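Does a Grid Make Your Table Smarter?

By Ayten Altıntaş

People say all kinds of things about grids. A grid will make you neat. A grid will make you good at math. A poster at the library in Prukthorpe says that a grid "unlocks order." I don't believe posters until I've checked, and you shouldn't either.

So let's start with what a grid is. It is a bunch of lines going one way, crossed by a bunch of lines going the other way. The lines leave boxes in between, and those boxes are called cells. You can draw a grid on paper, scratch one in the dirt, or stick one on a table with tape. The lines don't do anything by themselves. They sit there.

What they can do is help you say where something is. Suppose your cousin calls and asks where you left the plate. "On the table" is a pretty poor answer if the table is big. "Third cell from the left, second row" is much better, as long as you both count from the same corner. Lots of people forget that part, and then the grid is no help at all.

Now, does a grid have to be perfect? My neighbor Ozan Uçar thinks so. He spent a whole evening in February peeling tape off his desk and sticking it down again. I think he wasted his evening. If a line leans a little, you can still tell which side of it a plate is on.

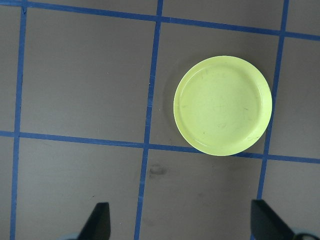

Blue tape and a round plate. 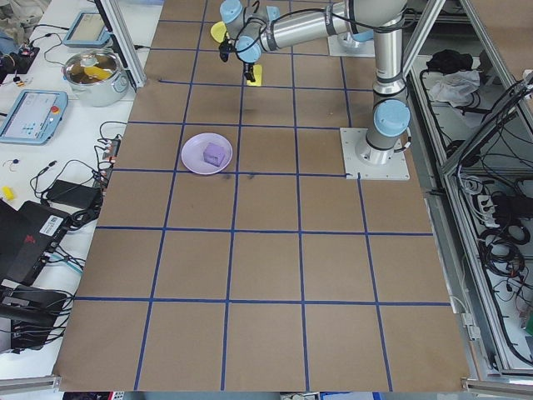
What if a plate sits on top of a line?
Then it is in two cells at once, and you need a rule. You could go by the middle of the plate, or by where most of it sits. Any rule works if everyone playing uses it.

You can test the big claims at home. Ask a grown-up which table you may use, and get a roll of tape that peels off easily. Make a grid with 3 rows. Put 10 small things on it, such as buttons or blocks, and look at them while you count to 12. Cover them with a towel and write down what was where. Then peel up the tape, lay out the same 10 things in new spots, and try again.

Did you do better with the lines? Maybe you did. But maybe you did better on whichever turn came second, and that would be practice, which is a different thing. Have a friend do it in the other order and compare. One try each doesn't prove much, so do it a few times.

When I tried it, the grid helped me remember places. It didn't help me remember what the things were. I forgot the thimble every single time, lines or no lines.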